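Okico to Collect 3000 Demonstrations of Robots Taking Desktop Computers Apart and Rebuilding Them

Bendent and Essien join as partners; first 1000 recordings already complete

28 March 2026 — Okico, a developer of learning software for industrial robot arms, today announced a program to record 3000 demonstrations of assembly and disassembly work on used desktop computers. The recordings will be used to train and test a control system meant for repair and refurbishing shops, where few machines on the bench are the same model as the one before.

The first 1000 demonstrations were finished in February. The rest will be recorded in stages through the end of the year.

The program is named Wikley. Each demonstration is one attempt at one task, performed by a person guiding the robot arms by remote control from a seat next to the cell. The system saves the joint positions of the arms, the opening of the gripper, the force readings at the wrist and video from the cameras. The operator then marks the attempt as a success or a failure. Failed attempts are kept.

"We throw very little away," said Solveig Grønli, who leads data collection at Okico. "If a memory module goes in crooked and the operator backs off and tries again, that retry is some of the most useful material we get. A system that has only seen clean runs has no idea what to do when the part sticks."

Tasks in the program

Wikley covers nine tasks. They include seating and removing memory modules, placing a processor in its socket, closing the socket lever, sliding a hard drive into its cage, plugging in data cables, and lifting out an expansion card. Cable work has been the slowest to record. A cable does not hold its shape between attempts, and operators need more practice before their recordings are usable.

New operators train for four days before any of their work is added to the set. They begin with moving parts between pockets on a fixture and move on to work inside the case once their movements are steady. Sessions are kept short, and operators switch tasks during a shift.

Starting positions are changed between attempts. The case is shifted or turned on the bench, and the order of the parts varies. Okico says an earlier internal set, recorded with the case always in the same spot, produced a system that failed when the case was moved by the width of a finger.

Partners

Bendent, which refurbishes office computers for resale, is supplying cases, boards and drives from its regular intake. The parts arrive with ordinary wear. Drives are erased by Bendent before they leave its building.

Essien is making the printed fixtures that hold parts during recording. The fixture design has been revised several times since the work began, mainly to give the gripper fingers more room on both sides of a part. The current version holds parts of different shapes on a single tray, so an operator can run several tasks without resetting the bench.

Hard drives stand upright in their slot on the tray, and memory modules lie in a long one. The arm reaches down into the case from above, with the case on its side and the processor socket open.
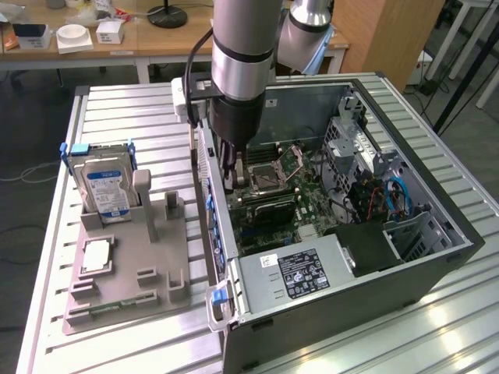

Access to the recordings

Okico will release part of the Wikley set to university groups and nonprofit labs under a research license. The release will include video, arm data, the success or failure mark for each attempt, and the printable files for the fixtures. Groups that want to use the recordings in a commercial product will need a separate agreement.

A portion of the demonstrations will be held back for testing and will not be shared. Okico plans to publish test results for its own system on those tasks, including the tasks where it performs poorly.

"Closing the socket lever is going well in training. Cables are not there yet," Grønli said. "We would like other groups to have a try at them with the same data."

Requests for access can be sent through the Wikley page on the Okico website. Applicants should name the group leader, describe the planned use, and state where the files will be stored.

About Okico

Okico develops software that lets robot arms learn handling and assembly tasks from human demonstrations. Its customers work in electronics repair, refurbishing and recycling.

Media contact: Okico press office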